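Candle drippings on a borrowed Seder tablecloth, and what to do about counting the Omer when you miss a night
Posted in: Holidays and Home Practice, Voyle Community Help
Friday, April 28, 2023

drorkton_mom

Hello everybody, and I hope you all had a lovely Passover! I have a two-part problem and I'm hoping somebody kinder and more learned than me can help. We count the Omer as a family every night after supper, and this year we were doing beautifully until one evening last week when we had company, the kids fell asleep on the couch, and it went clean out of my head until I was pouring coffee the next morning. Do we just stop? My youngest is heartbroken and thinks we "broke" it. The other part is that I borrowed a white tablecloth from the synagogue kitchen for the second Seder and there is candle wax on it, a good big patch of it, and I have to return it looking decent.
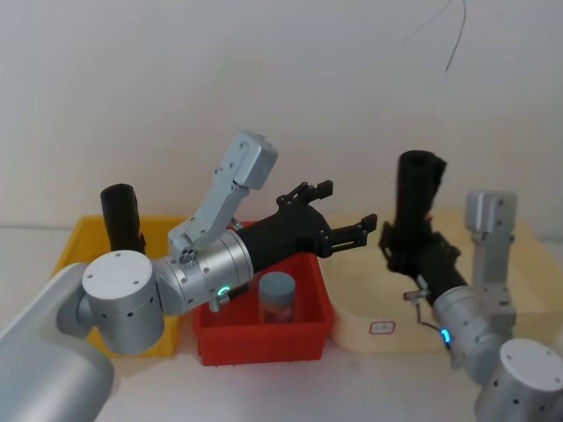 The counting is the part that matters most to me, so please start there if you only have time for one. We use a paper chart on the refrigerator and the children take turns coloring in the square, and I'd hate for the chart to come down with so many squares still white. On the tablecloth, I should say it is a plain white one with no pattern at all, as bare as that white tabletop up there, so every little mark shows and I can't hide anything under a fold. I've already scraped at it with a butter knife (gently!) and got the top layer off, but there's a greasy shadow left behind.

Hisosside

Oh, please tell your little one that nothing is broken! If you forgot at night but remembered during the day, you count that day without the blessing, and then the next night you go right back to counting with the blessing as usual. So if you said the number that morning over your coffee, or any time before sunset, you're fine. If the whole night and day went by, the usual custom is to keep counting every night through to the end but leave off the blessing. You can still listen to somebody else say it and answer amen, which is what we do at our house nearly every year, I'm sorry to say – we have never once made it all the way through with a full chart.
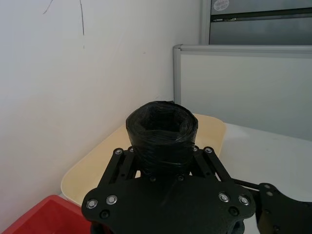
With children, I wouldn't be strict about the chart. Let them color in the missed square in a different color and carry on. Ours has a purple one from the night of a school concert, and it has become their favorite square on the whole page. Do ask your own rabbi about the blessing, though, especially for the children, as customs vary and he or she will know what your congregation does.

I'm no help with wax, I just buy cheap tablecloths.

Trendach

Wax: brown paper bag under, brown paper bag over, warm iron, no steam. Move the paper along to a clean bit as it soaks through. Then dish soap on the greasy spot, let it sit, and wash in the warmest water the label allows. Don't put it in the dryer until the mark is gone or you'll set it. If the candles were colored you may need a little rubbing alcohol on a rag, but try it on the hem first. I did 2 cloths this way last October after Sukkot and they both came up fine.

No idea about the Omer, we always lose track somewhere in the second week.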